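Ticket: Gripper stops opening partway through the open day demo
Site: Irkgate demo room. Queue: Sallolex support

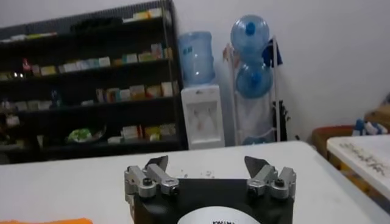 Naa Akpalu: Before anyone takes the wrist apart, can we rule out the demo script? We had the same complaint after the school visit and it was a wait step in the script that time. The fingers were fine.

Obed Frimpong: Agreed, starting with the script. Details of the fault first so they are all in one place.

Reported by: Ohemaa Agbeko
Opened: 29th July
Priority: high (visitors booked)
Equipment: bench arm with two-finger gripper, Daza controller, demo package "Lollik"

Problem as reported

During rehearsal for the open day the arm runs the pick and place routine normally for a while. Then, after it has put a block down, the gripper does not open to full width for the next pick. It opens to a bit over half, comes down, touches the top of the block with one pad and stops. The controller shows "position not reached, tool" and the routine pauses. Pressing resume does nothing. Going back to the home position and restarting the routine clears it, until it happens again.

What visitors are meant to see: arm picks a block from the table, shows it to the wrist camera, places it, repeats. A visitor can press the green button on the tablet to choose which block goes next. Total running time per group is 5 minutes, then questions.

What we need: either a fix or a version of the routine we can trust for a full group. Restarting in front of people is acceptable once. It is not acceptable every group.

Log

Obed Frimpong: Ran the routine with the script untouched. It stopped on the first attempt after a few cycles, same message. Saved the controller log to the ticket folder. In the log the open command goes out, the gripper reports moving, then reports stopped before the target. There is no overload entry and no temperature entry.

Obed Frimpong: Looked at the pads and the linkages with the power off. Moved each side by hand. No grinding and no obvious stiffness. The screws on the front of the linkages are tight. There are a few crumbs of something dark on the tabletop under the gripper. Wiped the table, wiped the pads with a dry cloth, ran it again. Stopped again, so that was not it, but please keep the table wiped anyway. The wrist camera picks up the specks and the block finder has taken them for a corner before.

Kyu-ri Noh: Which version of Lollik is on the tablet? The one I packed for the school visit had the slow open in it so that kids could watch the fingers move. If that profile is still loaded, the open command is sent at low speed and the timeout is the normal one. That would give you exactly "position not reached".

Obed Frimpong: Tablet says "visit profile". It does not say which one.

Kyu-ri Noh: There are 2 with that name, which is my fault. Open the profile, go to tool settings, and read out the open speed and the timeout.

Obed Frimpong: Open speed is the slow setting. Timeout is 500 ms.

Kyu-ri Noh: Then that's the wrong pair. The slow open needs longer than that if it starts from fully closed. When it is holding a block it starts from partly open and gets there in time. When the block has slipped or the pick was missed, the fingers close all the way, and the next open runs out of time. Did you see a missed pick just before the stop?

Obed Frimpong: Checked the log again. Yes, each stop comes right after a missed pick. I had read those as a separate problem.

Ohemaa Agbeko: They look like one problem from where I stand. It misses, closes on nothing, swings over and "places" nothing, then goes back and gets stuck. My report should have said that. I was watching the tablet most of the time because I have to talk people through the buttons.

Obed Frimpong: Two things to fix then:
- the timeout, so a missed pick does not stop the whole demo
- the missed picks

Timeout first.

Kyu-ri Noh: For the timeout, do not edit the visit profile in place. Copy it, rename the copy "open day", then change the value in the copy. Set it to four times what it is now. Save, close the profile, load it again from the list, and check that the new value shows. The tablet sometimes keeps the old one until you reload.

Obed Frimpong: Done. Value shows correctly after reload. Forced a missed pick by taking the block away while the arm was on its way down. Gripper closed fully, went to the place position, opened fully, carried on with the next block. No message. Repeated it several times, same result.

Naa Akpalu: Good. Can the routine also notice that it missed? It looks odd to have the arm carefully put down nothing.

Kyu-ri Noh: There's a check for it. In the copy, turn on "confirm grip". If the fingers reach fully closed it counts as a miss and the arm goes back up for another look with the wrist camera. Set retries to 2. More than that and people start to wander off.

Obed Frimpong: Turned on. Works with the block removed: it looks twice, then skips to the next block. With the block put back between tries, it finds it and picks it.

Now the missed picks. Checked in this order.

1. Block finder calibration. Ran the check with the printed card. Passed.

2. Table height. Measured at the marks. The corner closest to the second table is slightly low. Not enough for the block finder to complain, but the pads come down a little high on that side and catch only the top edge of a block.

3. Lighting. Tried with the room lights on and with half of them off. A few more misses with half off, almost none with all on.

Ohemaa Agbeko: The table was moved for the rehearsal so that people could stand on both sides. It may have come down on the cable cover. I will look.

Ohemaa Agbeko: It was on the edge of the cable cover on one side. Moved it clear and put it back on the floor marks.

Obed Frimpong: Measured again and all the corners agree. Ran the table height routine on the Daza so that it stores the new value. You have to do this every time the table is moved, even by a little. Adding it to the setup sheet.

Obed Frimpong: Full rehearsal with all lights on and the "open day" profile loaded. Ran it for the length of two groups back to back. One missed pick, recovered on the first retry. No stops.

Ekow Akpalu: I'm running the afternoon groups and I have not used this arm before. What do I do if it stops anyway?

Obed Frimpong: Steps for that:

Keep visitors behind the tape. Press pause on the tablet even if it already says paused. Read the message. If it says "position not reached, tool", press home, wait for the arm to stop moving, then start. If it says anything else, press the red stop and call me or Kyu-ri. Do not reach in to straighten a block while the arm is only paused.

Ekow Akpalu: And if a visitor asks to hold a block under the gripper?

Naa Akpalu: No. They can put blocks on the table while the arm is at home and you have pressed stop, and then they step back before you start. Same rule as the school visit.

Ekow Akpalu: Understood. Does the tablet load the right profile by itself after it is switched off overnight?

Kyu-ri Noh: It loads the last one used, and it should be "open day", but read the name at the top before the first group. I have renamed the two old profiles so they cannot be mixed up. The slow one is now "school slow" and the other is "school normal". Neither should be used for the open day.

Ohemaa Agbeko: Can we keep the slow opening? People asked about the fingers at rehearsal and it is easier to point at them when they move slowly.

Kyu-ri Noh: Yes, the copy keeps the slow open. Only the timeout, confirm grip and retries were changed.

Changes made under this ticket

Profile "open day" created from the visit profile
Tool timeout raised
Confirm grip on, retries set
Table moved back to floor marks, height stored again
Old profiles renamed
Setup sheet: added table height check, lights full on, wipe table and pads before each group

Still open

The controller message does not say that the cause was a timeout. It took us too long to get there from "position not reached". Kyu-ri will ask for clearer wording in the next Lollik update, planned for September. Not a reason to hold this ticket.

The low setting on the room lights still gives more misses than it should. Left for a separate ticket after the open day.

Naa Akpalu: Happy to close once Ekow has done one run by himself.

Ekow Akpalu: Did a full run alone, including a forced miss and a home and restart. No problems. I had to ask where the spare tablet charger is kept. It's in the drawer under the controller.

Obed Frimpong: Added the charger to the setup sheet. Status changed to resolved.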